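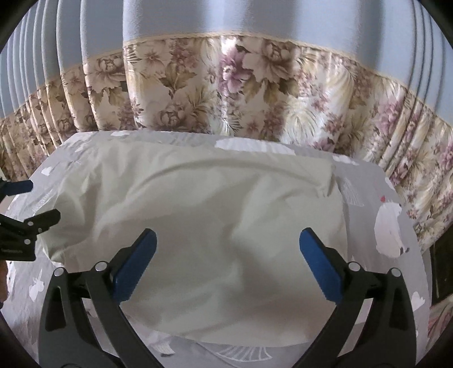
グレーの柄シーツの上に広げたベージュの布。奥は例の花柄カーテン。

布ものの「畳み方ひとつで暮らしが変わる」という話を、私はあまり信用していない。畳み方で変わるのは棚の見た目で、暮らしのほうはたいして動かない。そう思いながら二月の午後、ベージュの大判の布を広げて、しわを眺めていた。

きっかけはBuvholmの布カバーだ。ソファにもベッドにも掛けられる、一枚で部屋の印象がまとまる、という売り文句で、値段は2000円。安い。安いので疑った。疑ったのに買った。こういうときの自分の判断力も、わりと疑わしい。

説明書きには「広げて30分置けば、自然にしわが落ち着きます」とある。落ち着くとはどういう状態のことなのか。消えるとは書いていない。うまい書き方だと思う。広げてみたところで、写真のとおりしわはしわである。アイロンをかければいいのはわかっているが、この大きさの布にアイロンをかけたい人がどれだけいるのだろう。私は嫌だ。

それから色。ベージュは何にでも合う、とよく言われる。これも怪しい。うちのシーツはグレー地に白いハートやうさぎみたいな模様が入っていて、子どもっぽいといえば子どもっぽい。そこへ無地のベージュを重ねれば大人っぽく見えるかと思ったら、布の周りからシーツの柄がのぞいて、隠しきれていない感じだけが強調された。うさぎは左の手前でちゃんと顔を出している。いっそ全部見せたほうが潔い気もする。

問題はむしろカーテンのほうかもしれない。上が淡い青みがかったグレーの無地、下がクリーム色っぽい光沢のある生地に花柄で、牡丹やら葉っぱやらシダみたいなものやらが、茶色とオリーブとピンクで咲きまくっている。真ん中の上のほうに一輪だけやけに鮮やかなピンクの花があって、部屋に入るとまずそこに目が行く。切り替えのところには縁飾りまでついている。これだけ主張の強い布が後ろに下がっていたら、手前に何色を敷こうが勝負にならない。雑誌に出てくる「ベージュでまとめた部屋」は、まとめる前から全部ベージュなのだと思う。そりゃまとまる。

収納の話もしておく。Grirnidauの「立てる収納」という本を古本で800円で買って、書いてあるとおりにやってみたことがある。布を縦に三つ折り、横に三つ折り、最後にくるっと丸めて立てる。タオルは立った。シーツは立たなかった。著者によれば「立たないのは折り目が甘いから」だそうで、三回やり直して三回とも倒れた。四回目はやっていない。カバーやシーツのような薄くて大きいものは、立てようとするのがそもそも無理なんじゃないか。本の写真では立っていたけれど、両隣からぎゅうぎゅうに挟まれていて、あれなら何でも立つ。

今のところ私のやり方は、半分に折って、また半分に折って、あとは棚の幅に合うまで適当に折る、それだけ。角は合わせない。正確に言うと、合わせようとして合わないので途中でやめる。大きい布を一人で畳むと、片方の端を持っているうちに反対側が床につく。だから先にベッドの上に広げて、置いたまま折る。この点だけはどの本にもだいたい同じことが書いてあって、これは本当だと思う。立って空中で畳むより楽だし、腕も疲れない。

次に試すか迷っているのが、Babaeiのしわ取りスプレー。1000円で、レビューの星は多い。ただ、褒めている人の文章がどれも似ているのが気になる。「シュッとするだけでホテルみたい」と何人も書いているが、みんな同じホテルに泊まっているのだろうか。布より香りの感想のほうが長いのも引っかかる。霧吹きに水を入れて手で伸ばすのとどう違うのか、そこを書いてくれている人がまだ見つからない。

返品の期限まではもう少しあるので、このカバーはしばらくベッドで使ってみるつもり。洗濯して縮んだら、そのときはまた文句を書きます。霧吹きとの比較も、スプレーを買ってしまったら載せます。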